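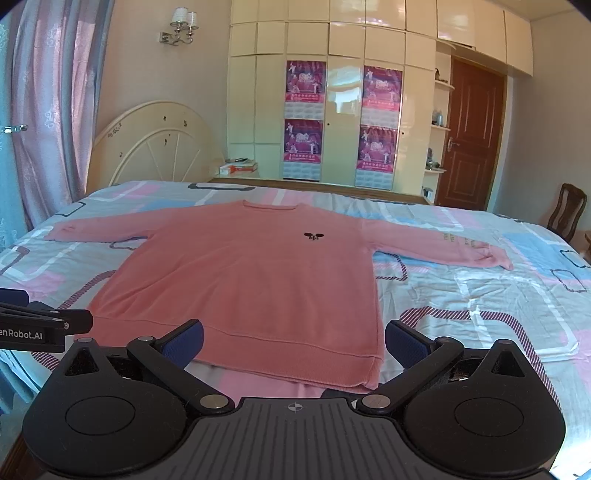 More is not better. Said it on Monday in a meeting and got blank looks, so writing it down.

We folded clothes for the Justus set all through May. 800 examples, one hand gripper, and everyone very pleased with the number. Then Yanling Yao went through them and found the same thing over and over -- jumper flat, sleeves out, neck at the top, go. Neat starts. Lovely to look at. No use the moment a sleeve is inside out or the hem is caught under.

Who leaves a jumper like that at home? Not me.

My view, for what its worth: throw out half the neat ones. Start from a heap. Start from the wrong side up. Keep the fumbles too, the bit where the pads miss the hem and you go back for it. Busisiwe Venter disagrees, says fumbles teach fumbling. Maybe. But a learner that has never seen a miss has no idea what to do after one, and it will miss.

And real rooms please. Patterned covers, bad lamps, somebody's chair in the way. The Dromton lot have 140 from one white table and I wouldn't swap 3 bedrooms for teh lot.

Guilan Tang wants a target for next month. Fine. Make it homes visited, then starting shapes. Leave the total off the board.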